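Students teach robot arm to build a PC for August final

A student team at Joneslow College is getting a robot arm ready to put together a desktop computer with no human hands involved, as its entry for this year's Protton Challenge.

The team, which goes by the name Grukska, meets in the engineering block after lessons. Its task is set by the contest rules: the arm must pick parts from a holder beside an open computer case and fit them in the right order. The parts are a processor, a memory module, a hard drive and an expansion card.

Teams are allowed 790 seconds for the full build. A part that is dropped or forced costs points, and a damaged board ends the run.
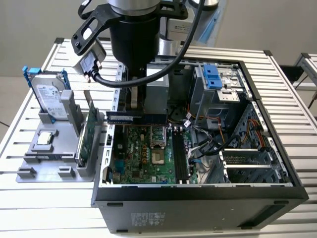 By the Villa News education desk
5/6/26

Memory is the part the students have spent most time on. The arm holds the module level over the motherboard, and it then has to be turned and lined up with one of two narrow black slots before it is pressed home. A small camera on a bracket beside the gripper looks down at the work, and the students' software uses its pictures to correct the position.

The grey plastic holder next to the case has slots for the drive and the card, and a square pocket for the processor. The team redrew it several times over the winter - early versions gripped the card too tightly and the arm lifted the whole holder off the bench.

Grukska has logged 397 practice runs on the memory step alone. Students write up each one in a shared notebook, with the settings used and what went wrong. Complete builds are still slow, and the team plans to work on the order of moves once exams are over.

The processor will be tackled last. It has to be set down flat in its socket, and the metal frame that holds it in place must be closed afterwards. Under the rules, a team may leave the frame open and take a penalty of 220 points.

The final takes place in August at the Villa exhibition hall, which has seating for up to 300 people. Entry is free but places must be booked through the college office.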